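Progress report to the Cavcombe grant office
Oltwood editor: keyboard and indentation work, second reporting period 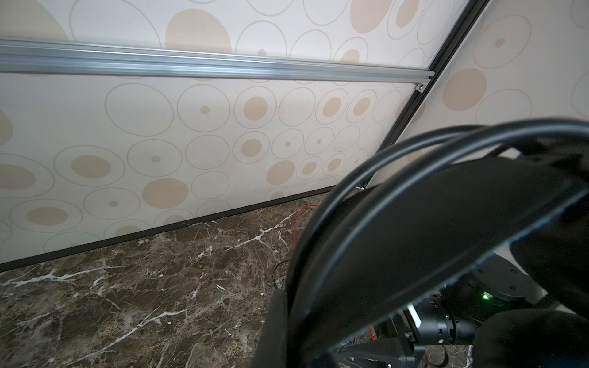
1. Period and status

Prepared by Ishbel Dalgleish, 2025-06-02. Technical review by Leopold Mayrhofer.

The grant covers three work items: consistent indentation handling, a single source for keyboard shortcuts, and a faster test run. The first is complete apart from documentation. The second is in progress and behind plan. The third is complete.

2. Indentation handling

The old code decided between tabs and spaces in four separate modules, each with its own default. These have been replaced by one module, Indent, which reads the project settings first, then the user settings, then the file itself. Detection from the file now looks at the first 1,000 lines. The previous limit was 100, and files with a long licence header were often classed wrongly.

Mixed files are left as they are unless the user runs the Convert command. An earlier build converted on save. This was withdrawn after testers reported large unwanted differences in version control.

Known faults still open:
- Pasting a block into an empty file uses the user setting even where a project setting exists.
- Continuation lines inside nested brackets are one level too deep in two of the supported languages.
- Undo after Convert takes two steps where one is expected.

The first two have fixes under review. The third depends on a change to the undo stack and will not be attempted in this period.

3. Keyboard shortcuts

Shortcuts were defined in the menu files, the help pages and the command palette, and the three did not agree. The new table holds each binding once and generates the other forms at build time. The menus and the palette now use it. The help pages do not.

The delay comes from the translated help. Translators had typed key names by hand, in some cases using the local name printed on the key and in others the English one. The translated help contains 2,552 strings, of which 959 mention a key. Each of these has to be changed to a placeholder and then checked by someone who reads the language. German and Dutch are finished. French is partly done. Work on the remaining languages has not started.

We considered a scripted replacement and tried it on the German files. It handled plain cases well but broke sentences where the key name had been inflected or joined to another word. The script is kept for finding strings only.

4. Test run

The Jenkins jobs have been split so that interface tests and parser tests run in parallel. Nightly builds now run on all 3 supported platforms; before the grant, only Linux was covered. Two interface tests fail from time to time on Windows and are marked as unstable. The cause appears to be focus being lost when the palette closes, but this has not been confirmed.

5. Changes to the plan

We ask that the delivery date for item two be moved to the end of August. No extra money is requested. Hours left over from item three would be moved to translation checking, subject to written agreement from the grant office.

6. Next period

- Merge the paste and bracket fixes.
- Finish French and start Polish and Italian.
- Write the settings page for Indent, including the order in which settings are read.
- Remove the old shortcut definitions once the help pages no longer refer to them.

Questions on sections 2 and 4 should go to Leopold Mayrhofer, and all others to Ishbel Dalgleish.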